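I quit smoking in February, and the part I didn't plan for was the coffee. For years the first cup and the first cigarette were one thing. I'd sit on the back step at 6 and have both before anyone else was up.

The first 10 days I drank tea -- badly made tea, mostly. Then I went back to coffee but had it standing at the counter, and that helped some. 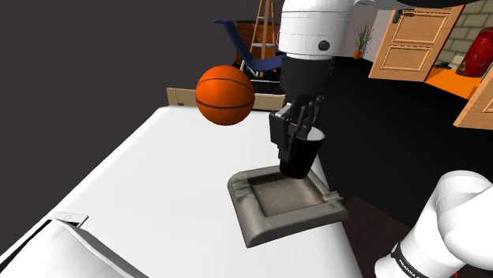
Ashraful Biswas wrote to me that he had to give up coffee for 9 weeks before he could drink it without wanting a smoke. I didn't last that long. I still skip the back step, and on Sunday I moved the chair into the garage.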